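Section 4: Key Fobs and Spare Keys

This section covers pairing, splitting and returning the keys supplied with your Tolemero rental lockbox system. Read it through before the first vehicle goes out. If you are replacing an older Skovamitz cabinet, finish Section 3 first.

Revised 02/05/2021

4.1 What you need

A paired handset with a charged battery
The site code printed on your setup sheet
One key tag per vehicle
All keys and fobs for the vehicle you are adding

Keys for the same vehicle are stored on separate hooks. The cabinet can't tell how many keys are on a ring, so two keys on one ring are recorded as one item.

4.2 Adding a vehicle

1. Open the cabinet with the site code. The status light turns green.
2. On the handset, choose Vehicles, then Add New.
3. Type the plate number without spaces or dashes.
4. Clip a key tag to the main key. Close the clip until it clicks.
5. Hold the tag flat against the reader until the handset beeps once.
6. Hang the key on the hook that lights up.
7. Repeat steps 4 to 6 for the spare and choose Spare when asked.
8. Press Save. If you close the door before saving, the entry is lost and you must start again at step 2.

Note: A cabinet holds up to 200 tags. The handset keeps the last 4000 pickups and returns, then writes over the oldest. Export the log before it fills if your insurer asks for longer records.

CAUTION: Do not hang a key on a hook that is not lit. The cabinet will accept it, but the key will show as missing at the next check.

4.3 Removing a fixed cable ring

Many fleet vehicles arrive with both keys on a crimped cable. Check your lease terms before cutting it. Some leasing companies charge for a cut ring even when both keys come back.

1. Put on eye protection. Cable ends can spring back.
2. Hold the crimp in a vise or locking pliers with the keys hanging free.
3. Cut the cable next to the crimp with cable cutters. Scissors and kitchen shears will not do it.
4. Slide the keys off and throw away the cable.
5. Fit a key tag to each key as described in 4.2.

CAUTION: Do not grip a fob in the vise. A cracked case lets in water and is not covered by the warranty.

4.4 Setting the return time

The default grace period is 90 minutes after the booked return. To change it:

1. Choose Settings, then Returns.
2. Enter the new period in minutes.
3. Press Save and wait for two beeps.

The change applies to new bookings only. Cars already out keep the old period. Customers who booked through Dradumance get the period set in that account, and the handset setting is ignored.

4.5 Mounting the customer counter sign

Choose a spot that customers can see from the door. Leave the cabinet door room to swing fully open, and keep the sign clear of the reader.
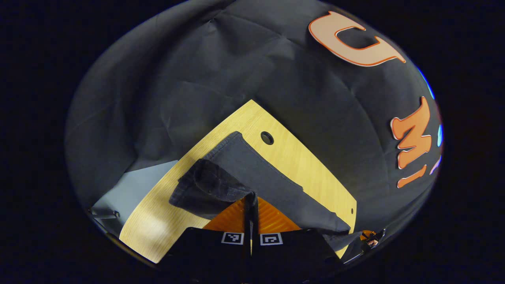 Light wooden board and dark gray fabric with orange letters.

1. Wipe the mounting surface and let it dry.
2. Mark the top corners in pencil and check them with a level.
3. Peel the backing from the strips and press the sign on firmly.
4. Leave it overnight before hanging anything from it.

Note: The strips do not hold on fabric or unpainted brick. Use screws there.

4.6 If something goes wrong

Handset shows Error 157: The tag was read twice. Press Cancel, move the tag away from the reader and start again at step 5 of 4.2.

No hook lights up: The cabinet is full or the door sensor is dirty. Delete any unused tags, then wipe the sensor with a dry cloth.

Key shows as missing but is on its hook: Take it off, wait for the light to go out, and hang it again.

Fob does not unlock the car: The cabinet does not affect the fob. Replace the fob battery, or see the vehicle's own manual.

For tags, clips and spare handset batteries, contact your Đặng parts dealer and have the serial number from inside the cabinet door ready.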